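What I learned from my small claims case

December 16, 2021

I moved to this country four years ago, and until this summer I never had any business with a court. In my head a court was a place for criminals and for very rich people. Now I have been a plaintiff, and I want to write down how it went, while I still remember it well.

The matter was small. When I left my old apartment on Flitholm Street, the management company, Michailidis Rentals, kept $348 from my deposit for "cleaning and repainting". I had cleaned for two days before I gave back the keys. I wrote them a polite email, then a less polite one. The answer was the same both times: the amount is final.

A colleague told me that I could file in small claims court without a lawyer. I did not believe it at first. I went to the website of the county, and it was true – the form was two pages long, and most of the questions were simple. The word I had to look up was "defendant". I always mixed it with "defender".

I filled in the form in July, at the kitchen table of the new place, in the evenings after dinner. It took me much more time than it should. I wrote every sentence in my own language first and then translated it, and then I removed half of it. The clerk told me later that the judge prefers short sentences, so maybe my bad English was useful for once.

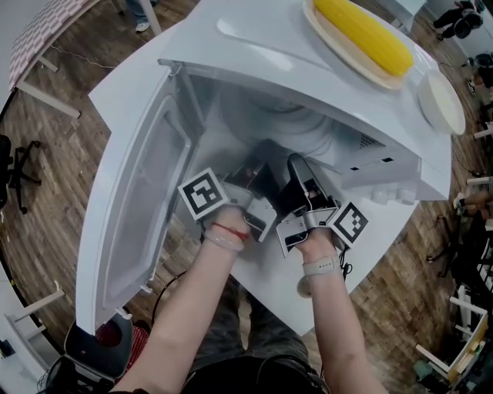 The papers I brought with me

I made a folder with the lease, the emails printed in order of date, and the list the company sent me with the charges. I also had the check-in sheet from the first day, where somebody from the company had written "marks on bedroom wall". I had forgotten this sheet completely. It was inside the envelope with the old parking permit.

I made three copies of everything: one for me, one for the judge and one for the company. Please do this before you go. The copy machine in the courthouse takes only coins, and there was a long line for it.

The hearing

I waited the whole morning and the hearing itself was very short. The judge asked me what I wanted and why. Then she asked the man from the company who had signed the check-in sheet. He said he did not know. She asked him for a receipt from the painter, and he did not have it with him.

My voice was shaking, and I called the judge "Madam", but she did not mind. I had prepared a speech and I used only the first lines of it.

The decision came by mail. I got back the money for repainting, but not for the cleaning of the oven – the lease has a line about it that I had signed and not read. I think this is fair. The check arrived some weeks after, without any letter.

If you are in a similar situation, read the rules of your own state, as the deadlines are different everywhere. I can only tell how it was for me.

Recent posts
My first lease, with a dictionary
How I chose a phone plan in Stokivow
Repairing the Flostero lamp
Questions I was asked at the DMV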